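Textile Sorting Assistant (part-time), Rankin Reuse, Hostthorpe

Hours: 7 hours a day, three days a week
Based at: Rateck Yard, Hostthorpe, with occasional shifts at our Prokley shop
Contract: fixed term to the end of March, may be extended
Reports to: Sorting Room Supervisor

Rankin Reuse takes in clothing, curtains and bedding from households in Hostthorpe and Prokley. Most of it goes to our own shop. What we can't sell goes to a rag merchant or is cut down for cleaning cloths. In January we handled around 800 bags, and we need one more person at the sorting tables.

What you will do

Open and sort donated bags. Grade items as shop, rag or waste. Check pockets, zips and seams. Fold and label stock for the Prokley van, which leaves at 2.30pm. Weigh the rag sacks and write the weights in the day book. Dark fabrics need a slower check, as pulls and fading are easy to miss. 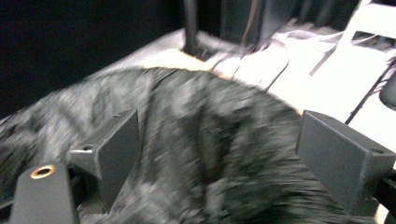
What we are looking for

You don't need experience in textiles. You should be able to stand for most of a shift, lift sacks with a trolley and keep legible records. It helps if you can tell wool from acrylic by feel, but we will teach you. A driving licence is useful for cover on the van route and is not required.

Pay and conditions

Pay is £595 a month before tax, paid on the last working day. Gloves, aprons and masks are supplied. Some donations are dusty, so please tell us if you have asthma or a skin condition.

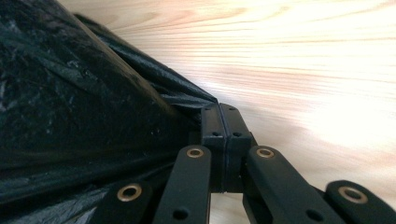 Staff get a discount at the Prokley shop after the first month. There is free parking in the yard, and the bus from Hostthorpe station stops at the gate. The sorting room is on the ground floor and the toilets are step-free.

How to apply

Send a CV and a letter of no more than 500 words to the office at Rateck Yard, or hand them in between 9am and 4pm. Applications close at the end of September. Interviews will be held at the yard in October and include a short sorting task.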